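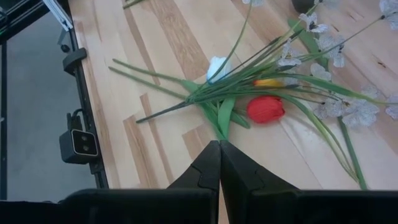 Llegué a Lanari con el estómago vacío y muchas ganas de hablar de perfumes, que es un tema que me puede desde pequeña (mi madre tenía un cajón lleno de frasquitos de muestra y yo me los echaba todos a la vez, pobres vecinos). La cita era a las 7 de la mañana, una hora que a mí me parece un castigo pero que para ella es ya media jornada. Me pidió que no pusiera su nombre. "Pon la de Nerolgate y ya está, que en el pueblo todo el mundo sabe quién soy y fuera no le importa a nadie", me dijo mientras me servía un café larguísimo.

Nerolgate es su taller. Hace aguas de colonia, de las de toda la vida, en lotes pequeños y sin prisa ninguna. Lleva 18 años con ello y antes trabajaba en una gestoría, llevando nóminas. Le pregunté si el cambio fue de golpe, como en las películas, y se rio mucho. "Qué va. Estuve una temporada larguísima haciendo las dos cosas, por la mañana nóminas y por la tarde azahar. Mis compañeros me decían que los papeles olían a naranjo, y yo creo que alguno lo decía como queja."

El nombre viene de una broma. Una primera tanda le salió tan amarga que se la devolvieron casi entera, y en casa empezaron a llamar a aquello el Nerolgate, como si fuera un escándalo político. "Cuando tuve que registrar el taller no se me ocurría nada y puse eso. Luego me arrepentí, luego me dejé de arrepentir, y ahora ya me da igual."

Yo quería saber qué salió mal en aquella tanda, claro. Me lo contó sin rodeos: había comprado un neroli baratísimo y le había puesto encima demasiado petitgrain, que sale de las hojas y ramitas del naranjo amargo y tiene un punto verde, casi de tallo partido. "Yo olía el frasco recién hecho y me parecía una maravilla. Pero no lo dejé reposar nada. A la gente le llegó a casa cuando ya se había ido todo el limón y quedaba lo otro. Una clienta me escribió que olía a jardín podado. Y tenía razón, la mujer."

Desde entonces no vende nada que no haya pasado por lo menos 16 semanas en la despensa, a oscuras. Le pregunté si no le entraban ganas de abrir antes. "Todas las semanas. Y abro, eh, abro y huelo, pero vuelvo a cerrar." Las fórmulas las apunta en un cuaderno de rayas con una letra que solo entiende ella - me lo dejó ver y doy fe, no saqué ni una palabra en claro, así que los secretos del taller están a salvo.

Su colonia más conocida se llama Bhutto, y aquí sí que yo llevaba la pregunta preparada desde casa, porque el nombre me tenía intrigadísima. Resulta que era el gato. Un gato gris que apareció en el patio y al que sus hijos bautizaron después de oír el apellido en el telediario. "Dormía encima de las cajas de etiquetas. Cuando se murió yo tenía una fórmula sin nombre, con bergamota, romero y un poquito de vetiver, y le puse el suyo. Huele a patio, a él no, gracias a Dios."

La probé allí mismo, en la muñeca. Al principio es muy limpia, muy de abuela recién peinada, y al rato se pone seca y un poco terrosa. Me gustó muchísimo y se lo dije, y ella me contestó que esperara a mediodía para opinar. (Opiné a mediodía. Me seguía gustando.)

Le pregunté por el dinero, que siempre da apuro preguntarlo. Me dijo que vive de esto desde hace poco y que los primeros años fueron malos. "Lo que se come la ganancia es el vidrio. La gente piensa que son las esencias, y hay esencias carísimas, pero el frasco, el tapón, el pulverizador que no gotee… Yo he tenido pulverizadores que goteaban y es para llorar. Te echas colonia en el zapato." Ahora trabaja con 3 tamaños de frasco y no quiere oír hablar de más. Si alguien le lleva el suyo vacío, se lo rellena con descuento.

Hubo un momento en que se puso seria, y fue hablando de las tiendas grandes. Una cadena le pidió que bajara el tiempo de reposo para poder servirles en Navidad. Dijo que no. "No me hice la valiente, estuve dos noches sin dormir. Era mucho dinero para mí. Pero me acordaba de la del jardín podado."

Y luego está Arnisness, que es lo nuevo y de lo que ella más ganas tenía de hablar. Es una colonia de anís y hierbas del monte, sin una gota de cítrico, y la sacará en octubre. A mí el anís me recuerda a los bizcochos de mi tía y no me lo imaginaba en la piel, se lo confieso a ella y os lo confieso a vosotros. "Eso me lo dice todo el mundo. Es que hay que ponerle muy poco, y algo amargo al lado, que si no hueles a rosquilla. He tirado muchas pruebas por el fregadero. La cañería debe de ser la mejor perfumada de la provincia."

Antes de irme le pedí algún consejo para los que nos echamos colonia a lo loco. Me dijo que la guardara en un armario y no en el baño, que no frotara las muñecas (yo las froto, lo he hecho toda la vida) y que en verano metiera el frasco en la nevera si me apetecía, que es un gustazo y no le hace daño. También me dijo que no comprara nunca con prisas ni en una tienda donde ya hubiera olido otras cinco cosas.

Le compré un frasco mediano de Bhutto y me apunté a la lista de Arnisness. El taller abre por las mañanas y conviene llamar antes, sobre todo en época de azahar, cuando cierra sin avisar y se va al campo.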